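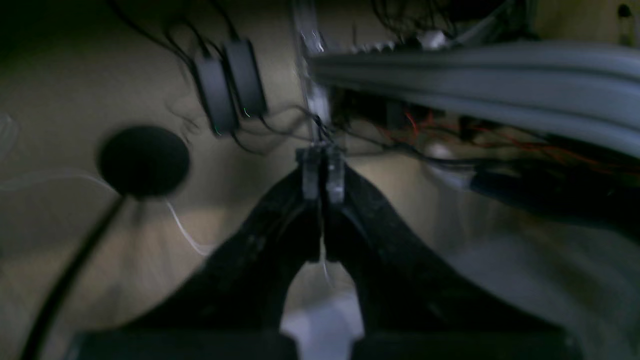 4. Frame Selection and Self-Masking

4.1 The problem with wrist frames

The pose estimator described in Section 3 takes one frame at a time from the wrist camera and matches it against a map of the cell. It was first written for a fixed overhead camera, and two of its assumptions fail when the camera rides on the arm. The first is that most of the pixels belong to the cell. On the wrist, a large share of them belong to the gripper. The second is that a frame is either usable or not. A wrist frame taken during a move is often usable in one region and useless in another.

Figure 4 shows both effects. The gripper body fills most of the lower half of the image, and the two fingers stand almost touching in the middle. The fingers are the most distinct shapes in the picture. The wall behind them, the two power adapters and the gray ribbed channel on the right are all soft. A sharpness score computed over the whole image mixes these together. In our first version the score was dominated by the gripper, which moves with the camera and so gives strong edges at any arm speed. Frames were passed to the matcher that had almost nothing in them the matcher could use.

The matcher made this worse. Corners found on the fingers were tracked from frame to frame with very little error, and the outlier rejection step kept them because they agreed with one another so well. The estimated camera motion was then pulled toward zero. On slow moves the effect was small. On faster moves the estimator sometimes reported that the arm had stopped while the joint encoders showed it still turning.

We handle the two problems in order. A self-mask removes the gripper from the image (4.2). A blur gate then decides, region by region, which of the remaining pixels go to the matcher (4.3).

4.2 Self-mask

The mask is built from the gripper model and the current finger opening. The gripper driver publishes the opening along with a time stamp. The mask node interpolates between the two nearest readings, poses the finger meshes, and projects the full gripper into the image using the hand-eye calibration. The result is grown outward by a fixed margin to cover errors in the calibration and in the lens model.

We tried two other approaches before settling on this one. A single fixed mask, drawn by hand with the fingers fully open and then again fully closed and merged, is simple and costs nothing at run time. It also throws away the center of the image, which is where the work usually happens. A learned segmenter trained on 500 labeled frames gave a tighter outline on average, but it failed on dark objects behind the fingers. The gripper is dark, and so are the cables, adapters and fittings common in our cells. The segmenter tended to join them. Errors of this kind are hard to catch downstream, as the mask still looks reasonable in outline.

The projected mask has a different weakness. If the time stamps of the gripper and the camera drift apart, the mask lags behind the fingers during opening and closing, and a thin strip of finger edge is left exposed. Uchenna Bassey found this while replaying logs from the Plokley cell, where the two devices were on separate clocks. We now estimate the offset at startup by opening and closing the gripper and lining up the driver readings with the finger edges in the image. The margin is widened while the fingers are moving and returned to its normal value once they settle.

Gaps in the gripper outline need some care. The model has an opening between the two halves of the body, and through it a pale part can be seen at the bottom center of the image. In an early version the mask treated every opening in the projected outline as background. The corners found on this part behaved like the finger corners: sharp, stable, and wrong for our purpose. The mask node now fills the opening completely. This was done as a setting in the gripper description file, so that a gripper with a real view through its body can be set up differently.

4.3 Blur gate

After masking, the image is divided into a grid of square tiles. Any tile mostly covered by the mask is dropped. For each tile left, the gate computes two values: the variance of the Laplacian, and the direction of the strongest gradient spread. The first is a common measure of focus. The second is compared with the blur direction predicted from the joint velocities.

The comparison matters because a low Laplacian variance has more than one cause. A bare wall gives a low value even with the camera at rest. A beige surface under uneven light, such as the one behind the gripper in Figure 4, contains few edges of any kind, and rejecting it as blurred would be correct only by accident. If a tile scores low and the predicted motion is small, the gate marks it as plain. If it scores low and the predicted motion is large, the gate marks it as blurred. Plain tiles are ignored for this frame but don't count against it. Blurred tiles do count.

A frame is passed to the matcher when enough tiles are sharp and those tiles are spread over at least three quadrants of the image. The spread rule was added by Costel Kelmendi after the estimator locked onto a single group of cables during a long sweep. Loose cables are a poor reference in any case. They give many corners, they look alike, and they can shift between the mapping run and the working run. The map builder lowers the weight of thin curved structures for this reason, and the gate uses the same weights when it counts sharp tiles.

Small light sources are treated separately. An indicator light on a power adapter is bright, compact and easy to find, and in a blurred frame it can be the only feature with good contrast. It also turns into a short streak, and the corner detector will report a point at one end or the other depending on exposure. We remove saturated or strongly colored blobs below a set size before corner detection. Wajid Farooqui tested keeping them and fitting the streak center, which worked well on recorded data but added one more threshold to tune for each cell. We left it out.

4.4 What happens to rejected frames

When a frame is rejected, the estimator carries the pose forward using joint encoders alone. The uncertainty grows with each rejected frame. If it passes a limit set in the task file, the planner is asked to slow the arm. The planner scales the speed of the current segment down to 70 percent and holds it there until a frame is accepted. A second request during the same segment brings the arm to a short stop at the next safe point.

We chose to slow down in steps after trying a continuous control law, in which arm speed followed the uncertainty directly. The arm sped up as soon as a good frame arrived, blurred the next few frames, and slowed again. The motion was uneven and the operators disliked it. Fixed steps are slower in total but easy to predict, and they made the logs much simpler to read.

4.5 Implementation

Mask projection, tiling and the gate run in one process on the cell computer. The node is written in C++ and uses the Skoltus message layer already in place for the gripper driver. Rendering the mask at half resolution and scaling it up gave no measurable loss in the final pose, so this is the default. The calibration is checked at the start of each run by comparing the projected finger outline with the edges seen in the image. If the mean distance is above 2 pixels, the run doesn't start and the operator is asked to repeat the calibration.

All thresholds are kept in a single file per cell. Nermina Todorova wrote a replay tool that reads recorded frames with their joint data and shows which tiles were dropped as masked, plain or blurred. Most of our tuning was done with this tool and not on the arm. A tuning set of 200 frames per cell was enough in practice, provided that it included moves close to the wall as well as moves across the open part of the cell. Sets recorded only at a distance led to thresholds that were too strict up close, where the same arm speed produces much more blur.

One limit remains. The gate predicts blur direction using the depth stored in the map, and it has no depth for objects added after the map was made. Tiles covering such objects are compared against the wrong depth and may be marked as blurred when they are plain, or the reverse. The effect on the tests in Section 5 was small, as the cells were mapped shortly before each run.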